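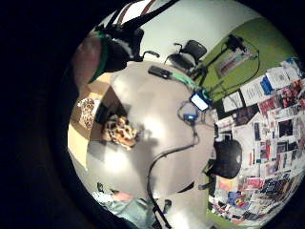
October, 2 in the afternoon

Packing of the soft goods, second try. I write it down while I still remember, because last time I did not and Liette had to ask me everything by phone.

The box is the brown cardboard one from the shelf near the door. I wanted to use the flat one from Veltham, but the spotted pieces are thick and they push the flaps up again as soon as you take your hand away. So the deeper box, and no more discussion about it.

What goes in: the leopard-print items, the small one and the big bundle. The small one goes in first, into the corner. The big one comes after. If I put the big one first, it takes all the bottom and the small one ends on top, where it slides under the flap and makes a bump. I tried it both ways and the bump was there every time.

About folding. Liette MacPherson wrote in her note for Gbeho that the bundle should be folded in thirds. I do not agree completely. In thirds it becomes a nice rectangle, but it is higher than the box allows. I prefer to fold it once and then roll it with a loose hand, from the closed side to the open side. It does not look so tidy but it keeps its shape when you let it go. I will ask her if she has a reason for the thirds – perhaps the people at Dudport want them to be stacked.

Paper: the crumpled packing paper stays in the box, pushed to the sides. I was taking it out each time and putting it back, and this is a waste of effort. Leave a hollow in the middle as big as the bundle. Do not press the paper flat, it must stay springy.

The tables: the white one is good for laying out, you have space to open the cloth completely and to look for loose threads. But it is shiny and the fabric moves when you fold it. The round gray table is smaller, and for the last step I like it better. The box can stand on one side and the cloth comes from the other, and you can do all of it sitting down. The chair should be one step lower than for normal desk work, otherwise you lift the shoulder to get over the flaps. My shoulder told me this yesterday.
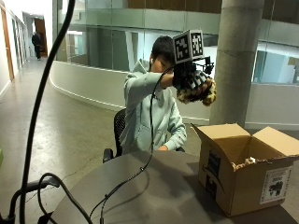 Round table, box open on the right, spotted plush in the glove.

Flaps: keep them all up and outward until the last piece is inside. I had the habit to close the short ones early and then the fur catches on the edge of the cardboard and leaves hairs. With dark tape you see every hair.

Label: goes on before the packing, when the box is empty and you can press against the wall from inside. The number for this lot is 1713. The sheet for Bamiten says 123 in the same column, I think this is the old number from spring, but I did not change it. To be checked with Liette before anything leaves the room.

Weight: not done, the small scale is at the other end of the building. My guess is roughly 2000 grams with the box and paper. Please do not copy this to the form, it is only a guess.

Still open:
– thirds or roll (ask Liette)
– 1713 or 123
– bring the scale back
– more brown tape, the last roll is nearly finished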